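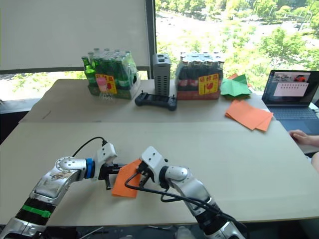 Section 3. Before You Order: Planning and Budget

Read this section before you send anyone a purchase order. It covers the Unarden two-arm tabletop kit as sold by Jaltgate. Section 4 covers unpacking, and it goes much better for people who did not skip this one.

3.1 Decide what the arms are for

1. Write down one task in one sentence. "Fold a square of paper in half" is a task. "Help out around the shop" is a wish, and we don't stock parts for it.

2. Note whether the task needs both arms. Thin, floppy things such as paper and cloth usually do, as one gripper holds and the other one argues. Moving a box from left to right usually doesn't, and a single arm costs a good deal less than two.

3. List everything the arms will touch, and mark what gets used up. Paper gets used up. So does tape, and so does patience, though only the first two go in the budget.

Note: If your sentence in step 1 contains the word "and" more than once, go back and pick your favorite part.

3.2 Measure the table

1. Measure the table you will really use. The one in the catalog is always bigger.

2. Set aside room for the two arm bases along one edge and a clear work area in front of them. The base template at the back of this guide can be cut out and taped down.

3. Add space for a laptop and for the person watching it. That person needs a chair and somewhere to put their elbows, well outside the reach of the arms.

4. If you are pushing two tables together, check that the tops are level at the seam. Keep the work area on one side of it. A gripper that has been taught one height will not notice that you have given it another.

5. Look at where the daylight comes from. A bright window is pleasant for people and hard on cameras. Budget for a blind if you don't have one, and get one that covers the whole window.

Caution: Tables collect things. Drinks, spare stock and game controllers all drift toward a flat surface, and no budget line has ever stopped them. Mark the full reach of both arms with tape and keep that area clear whenever power is on.

3.3 Fill in the budget sheet

The sheet has 31 lines. Most people fill in the first 5, feel good about the total, and call us in a few weeks. Please fill in all of them.

1. Arms and grippers. Enter the quoted price for the pair, then the price of one spare set of fingers per arm. Fingers wear out first.

2. Cables. Order the long set. The short set reaches perfectly until an arm moves. Cables need slack at every joint, and slack needs clips, which are sold separately (line 9, and yes, we have heard the feedback).

3. Computer. You may already own a laptop that will do. Check it against the list in Appendix B before you write a zero here.

4. Cameras and mounts. The mounts cost more than you would guess. So do the screws.

5. Supplies for practice runs. Plan on far more than your finished work calls for. If you want one folded sheet, buy the ream.

6. Operator time. Enter real hours at real pay. Leaving this line blank does not make the hours free – it moves them to somebody's evening.

7. Service plan. The basic plan runs for 36 months and covers motors and joints. It does not cover scuffs, spills, or stickers you put on yourself.

Note: Replacement grippers come from Flusska and ship separately from the arms. Ask for the delivery date in writing, then plan your training days around a later one.

3.4 New or used

Used arms are worth a look if money is tight. Awwad resells refurbished pairs with the joints tested and the shells left as they are. Scratches on a shell are harmless. Play in a joint is another matter, so ask for the test sheet for both arms, and check that the serial numbers on it match the arms in the crate.

1. Ask how many hours each arm has run.

2. Ask which cables and power supplies are included. "All the usual ones" is not an answer.

3. Price the service plan before you agree to anything. Used arms go on the short plan only, and a cheap pair can stop being cheap at this step.

3.5 Place the order

1. Get the budget sheet signed by whoever can say no. It's better to hear it now.

2. Send the sheet, the table measurements and your one-sentence task to Jaltgate along with the order. We check them against each other and will call if they disagree.

3. Clear the table before the delivery date. Have two people ready to lift the crate.

Caution: Do not throw out the crate or its foam. The service plan requires both for returns, and a new crate is line 31 on the budget sheet.

Prices in the current sheet are valid through 2020-09-30. After that, request a new sheet before filling in the old one.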